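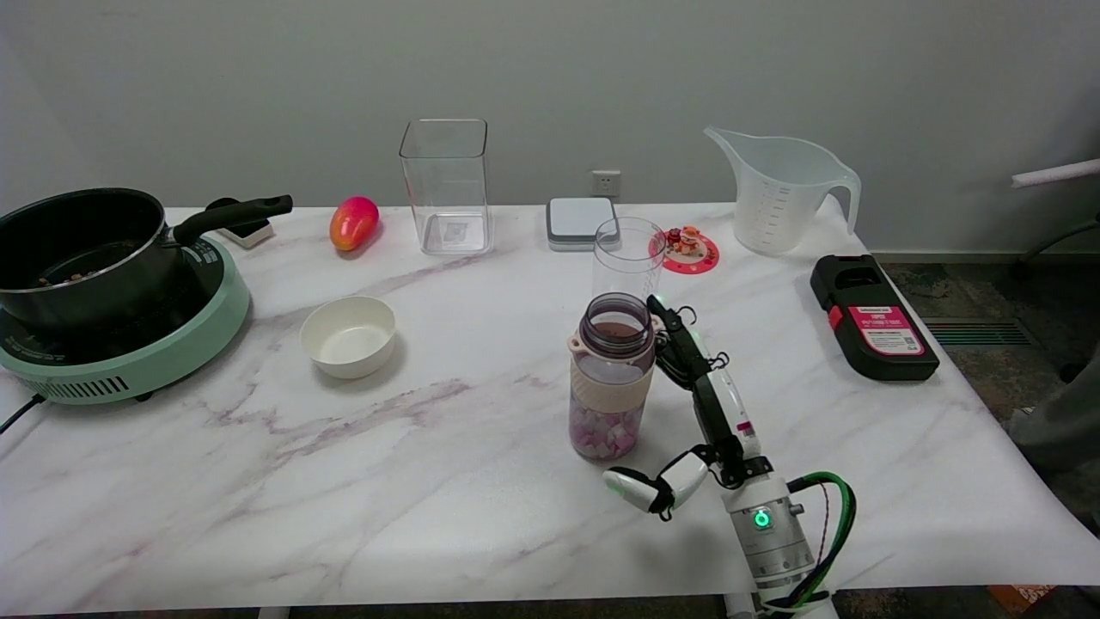
*A robot hand with many fingers, next to a bottle on the kitchen test table.*

# Which hand is best for a robot?

Put your hand around a cup. Easy, yes? You did not need to think about it. Your fingers knew how far to open, and your skin told you when to stop pressing. A robot has to learn all of this, and first somebody has to choose what kind of hand it gets.

At the Prernum workshop in Otstead, people compare 2 kinds.

## The pincher

The first kind is called a **gripper**. It has two flat fingers which open and close, like the tongs you use for salad. It has only one motor, so there are not many parts that can break. It is very good with boxes and blocks.

Round things are more difficult. Try to lift a mango with only two flat rulers and you will feel the problem. The mango wants to turn and slip away.

## The hand with many fingers

The second kind looks more like your own hand. In the photo it has a white thumb, and the other fingers have black parts. The fingers can go around a bottle from different sides, so the bottle has less chance to turn.

But more fingers means more work for the computer. Each finger must know where it is and where the others are. If the thumb comes too early, it can push the bottle over before the other fingers arrive!

## How do you make a fair test?

You must give both hands the same job. The Prernum team uses a list of kitchen jobs named Drukareck. Each hand tries every job again and again, until it has made 1000 tries. The team writes down three things:

- Did the hand pick up the object?
- Did it drop the object on the way?
- Did it press too hard?

A see-through cup is one of the hardest objects. Cameras look for edges and colors, and a clear cup shows them mostly what is behind it. You can also be fooled by a very clean glass door, so please do not laugh at the robot.

## Try it at home

You need a plastic bottle, a soft fruit and an empty bowl.

1. Pick up each thing with your thumb and one finger only.
2. Now use your thumb and two fingers.
3. Now use the whole hand.
4. Put on a thick winter glove and do it all again.

With the glove, you feel less - and this is how many robot hands work, with very little feeling in the fingers. Which object was the hardest for you? Write it down and compare with a friend.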